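Zavik Hand-Held Gripper, Set-Up and Care Guide
Section 4. Preparing the gripper pair for small and soft objects

Read this section before the first session of each day, and again after any finger pad is changed. It is valid for the Zavik hand-held tool with the padded fingers. If your tool has the hard Kurnel fingers, go to Section 6.

4.1 What you need

Screwdriver from the tool pouch
Lint-free cloth
Finger gauge, 18 mm
Spare pads, one set of 2 for each tool
Session sheet, Drultness form

4.2 Checking the finger pads

1. Switch off the tool and put the trigger lock on.
2. Wipe both pads with the dry cloth. Do not use alcohol. It makes the rubber hard, and hard rubber slides on metal.
3. Look at the inside face of each pad. A pad with a cut, a flat spot or a lifted corner must be changed.
4. Press the pad with your thumb and push it sideways. It must not move on the finger. If it moves, change it, even when it looks good.
5. Change pads always as a pair. One new pad and one old pad will close on the object from unequal heights.

Note: Beads and fine chain leave small marks on the rubber. Marks which you can see but not feel with the fingernail are allowed.

4.3 Tightening the arm screws

1. Hold the arm firmly near the finger, not at the handle.
2. Turn each screw clockwise until it stops. Then turn a very little more.
3. Open and close the fingers by hand. The movement should be smooth in the full range.
4. If the movement became heavy, you have tightened too much. Loosen the screw by a quarter turn and try again.

CAUTION: Do not put thread glue on the arm screws. The arms must come off for cleaning, and glue will damage the thread in the plastic.

4.4 Setting the opening

1. Remove the trigger lock and let the fingers open completely.
2. Put the gauge between the pads. It must pass without touching.
3. Close the fingers slowly on the gauge. Both pads should touch it at the same moment.
4. If one pad touches first, adjust the stop on that side and repeat from step 1.
5. Switch on the tool and check that the reading on the display goes to 100 when the fingers are fully open. If it stays lower, make the zero setting again as in Section 3.

4.5 Preparing the table

1. Choose a table which you can reach from the standing position without leaning.
2. Lay the cloth flat. A printed cloth is allowed, but write the pattern on the session sheet.
3. Put the main object in front of you, with free space on both sides for the fingers.
4. Place the other objects where the second tool can reach them without crossing the first one.
5. Leave any box or tin open before you start. Opening a lid is a separate task and has its own number in the Trương task list.

With chains, start with the fingers open on both sides of the pile, and keep hanging cords in mind when you choose the side to grip.
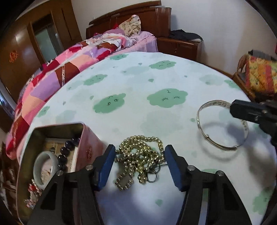 4.6 Making the first grip

1. Lower the fingers until the pads are at the height of the object. The tips may touch the cloth but should not push into it.
2. Close slowly. With loose beads or chain, stop when you feel the first resistance and wait one second.
3. Lift by a hand's width and hold. Look if something is sliding out.
4. If the chain slides, put it down, open the fingers fully and take it again from a thicker part. Do not squeeze harder.
5. For a bangle or other ring, grip the band at one place only. Do not close the fingers around the full ring.

WARNING: Keep hair, sleeves and necklaces away from the fingers. The closing force is enough to hurt the skin.

4.7 When something is wrong

Display shows 108: The fingers are open more than the limit. Switch off, check the stops, and repeat 4.4.

Fingers close but do not hold: Pads are dirty or old. Repeat 4.2.

A cord is caught between pad and finger: Switch off first. Open by hand and pull the cord out in the direction of the tip. Check the pad edge after.

The two tools touch each other during work: Stop both, move them apart, and inspect the screws before you continue. Write it on the session sheet.

4.8 After the session

1. Put the trigger lock on and switch off.
2. Clean the pads and look for fibers from the cloth.
3. Store the tool with the fingers open. Pads which stay pressed together overnight will take a wrong shape.

Section revised 2020-06-06. The next revision of the pad part list is planned for July.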